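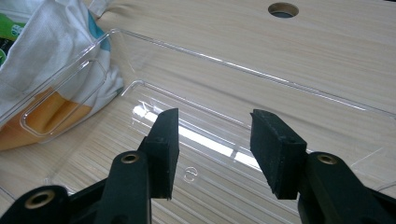
Tornlow Community Radio
Live Sessions Recording Project: Second Progress Report to the Cemley Fund
Prepared by Njoroge Koech, Project Manager
2021-03-16

1. Purpose of this report

This report covers the work carried out under the grant since the first report, submitted in October. It sets out progress against the agreed programme, the position on spending, and two changes for which the Fund's approval is requested.

2. Recording sessions

The grant agreement provides for 48 live sessions by local performers, recorded in the small studio at Gitero Hall and broadcast on the station's evening music programme. Sessions resumed in the new year with solo artists and duos only. Larger groups have been moved to the second half of the programme, and all of them have confirmed that they still wish to take part.

The station has widened the range of music on offer, as the Fund asked in its comments on the first report. Folk and acoustic performers were heavily represented in the early sessions. The present schedule includes a gospel choir (to be recorded in sections), a brass quartet and several young songwriters who had not previously been played on air.

Each performer receives a fee and a finished copy of the recording. Rights remain with the performer, and the station holds a licence to broadcast and to include one track on the annual album.

3. The album

Performers and listeners were invited to nominate tracks, and 78 nominations were received. A shortlist has been agreed with the producer. Mastering is being done by Mok, the firm named in the original application, at the price quoted there. Two tracks were returned for further work on the vocal level, and the revised versions are awaited. 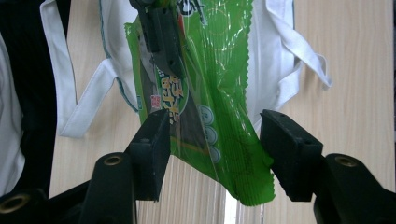 The sleeve notes have been drafted and sent to performers for correction. Several have asked for changes to the credits, mainly to the names of co-writers, and these are being made before the text goes to print.

4. Spending

Spending to date is within budget under all headings except studio equipment, where replacement microphone cables and a second pair of monitor headphones cost more than expected. The difference has been met from the station's own funds. An amount of £3,420 remains unspent under travel, as most performers so far have lived close to the hall.

5. Changes requested

The Fund is asked to approve:

(a) the transfer of the unspent travel money to performers' fees, so that members of larger groups can be paid at the same rate as soloists;

(b) an increase in the first pressing of the album by 100 copies, to be supplied without charge to schools and libraries in the broadcast area.

6. Next period

The remaining solo sessions will be completed first, followed by the brass quartet and the choir. A full statement of accounts will accompany the next report.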